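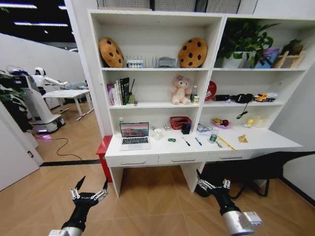

Despina Stojanovska wrote to ask whether there is any hope for a desk with shelves over it, because hers gets straightened on Sunday and by the middle of the week she is eating her toast standing up again. She said the shelves were the trouble more than the desk, and that every guide she had found began with buying a set of matching boxes.

Well, Despina, I read that over my coffee and felt right at home! My own desk is one of those long white built-in ones, with open shelves above it in two sections, and I love it dearly, but open shelves do show everything you've ever put down on them. So this is how I do mine. It takes me an afternoon if I don't stop to read anything (I always stop to read something), and you won't need any matching boxes.

How to Tidy a Desk With Open Shelves
by Ilham Shawky

What you'll need

One basket or bin you can carry with one hand
Two soft cloths, one damp and one dry
A little dish soap
A few twist ties or a bit of ribbon for cords
Something nice to drink, kept well away from the books

My basket is a red plastic one with slatted sides from Lahlou, the housewares store in Susavthorpe. Any basket will do. I've used a salad bowl in my time, and the shelves came out just the same.

Step 1. Clear the desk before you look at the shelves

I know, I know, the shelves are what's bothering you. Start with the desk anyway. You're going to want somewhere to set things down, and if the desk is already full you'll end up putting the teddy bear on the floor and stepping on her, which I have done, and I felt terrible all evening.

Take the basket and pick up anything that belongs in another room. In my house it's mostly kitchen things: a spoon, a can of something, a cup. Don't walk each one back as you find it. You'll get to the kitchen, see the dishes, and that will be the end of your afternoon. Put them all in the basket and make one trip when you're done.
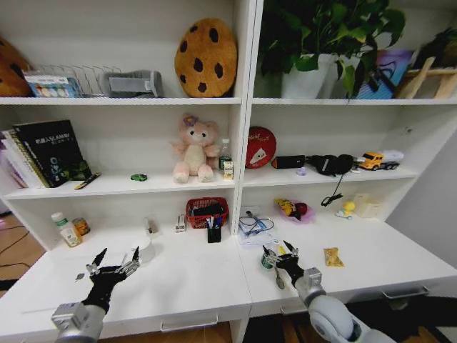
Step 2. Do one shelf at a time, from the top

Dust falls down, so begin with the top shelf on the left and work your way across and then down. Take everything off that one shelf, wipe it with the damp cloth, go over it with the dry one, and then stop and have a look at what you took off before any of it goes back.

The top shelves are the place for big, light things you don't reach for very often. I keep my two cookie cushions up there, the round ones with the chocolate chips, and they make me smile every time I look up. There's also a wire dish rack, and I can hear you asking what a dish rack is doing over a desk! It holds folders and big envelopes upright when I have a lot of them, and I wouldn't be without it. If you've got one you don't use in the kitchen, give it a try.

Plants can go up high too, if you're willing to get them down for watering. Mine has big, broad leaves that spread out past the edge of the shelf, so I leave it some elbow room and keep papers out from under it. Wipe the leaves while you have the cloth in your hand.

Step 3. Give the middle shelves to the things you use

The middle shelves are right about at eye level when I'm sitting down, so they get the books I open, the pens, and the headphones. Stand your books at one end and let them lean on the side of the unit, and you can skip the bookends. I line the spines up with the front of the shelf, although my sister pushes hers all the way to the back and says mine look like a store. Suit yourself on that one.

Leave room for a couple of things that are only there to be liked. My pink bear lives on the middle shelf, and so does a round red tin with a picture on it that I couldn't bear to throw out when it was empty. The yellow toy dump truck has the far end. I tried keeping all the toys in a drawer once, one December when company was coming, and the shelf looked so bare and cross that they were all back out by 4 the next afternoon.

Step 4. Deal with the cords

A cord that hangs down over the front of a shelf will make the whole wall look messy, however well you've done the rest. Unplug what you can. Coil each cord loosely around your hand, slip it off, and fasten the coil with a twist tie. Headphones get the same treatment, only more gently near the ends. For anything that has to stay plugged in, run the cord along the back of the shelf and down the side.

Step 5. Wash the desk top

Now you can get at the desk itself. Put a drop of dish soap on the damp cloth and go over the whole surface in long strokes, back to front, then rinse the cloth and go over it again. White shows every smear, so take your time with the dry cloth afterward. I move the basket to the far corner while I work and shift it along when I get there.

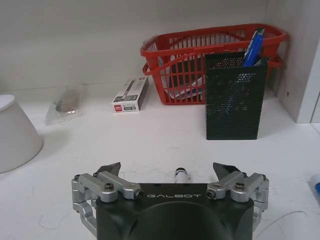
Gray scuffs often need a second go. Make a paste of baking soda and a little water, dab it on, and rub in small circles with one fingertip under the cloth. Try it in a back corner first if your desk has a shiny finish. A few of my marks have never come out, and I've stopped minding them.

Step 6. Empty the basket

Make your one trip around the house. If something is still in there at the end and you can't think where it goes, let it stay in the basket until Tuesday. By then you'll either have gone looking for it or forgotten you own it, and you can decide accordingly.

To keep it going through the week, I do the cups and spoons every evening on my way to bed, and one shelf whenever I'm on the phone. Despina, do write back and tell me how you get on with yours, and whether you found a spot for the toaster!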